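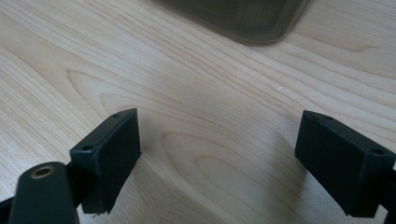 2 min read

Flatlow's pale tabletop is back, and so are the promises

January | By the home desk

Flatlow has put its light wood work table back on sale, with a claim that the finish will shrug off "ordinary daily contact" for years. We have heard this kind of thing before from sellers of pale furniture, and the wording leaves plenty of room.

Nobody disputes that the grain is good looking. It runs in long curves that gather into nested ovals and arches toward the middle of the surface, and the slightly matte finish keeps the glare down. It will also let you see a speck of dust from your chair.

The company says the finish was tested over 73 days by Iyer, a small materials shop it has hired before. The results have not been published. When we asked for them we were sent a brochure. Flatlow also says it has sold over 3,000 of the tables, without saying how many came back.

Our bigger doubt is about containers. People slide them. A hard plastic box with a lid gets pushed, turned and pressed on all day, and it is the base that does the rubbing while everyone looks at the top. The brochure has a paragraph on hot mugs and one on pens. It has no line on boxes.
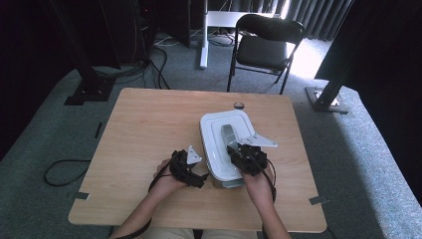
What the warranty leaves out

The warranty lasts 16 months. It covers lifting and splitting but leaves out "surface marks of any origin," a phrase broad enough to swallow most complaints a buyer might have. Tape residue is listed separately as the customer's problem, so anyone who marks out a work area with strips of tape at the corners should read page two first.

Rival maker Nindeck offers 29 months on a similar table and is just as vague about scratches. Neither company would tell us what it counts as ordinary contact.

Flatlow says a revised care sheet is coming in the spring.

Comments

nukus_fan: Had mine a year. Looks fine if you never put anything on it.

birchandbeige: Tape residue comes off with cooking oil. The dent from my storage box does not.

dk_in_the_den: Would still buy it over the Nindeck. That one wobbles.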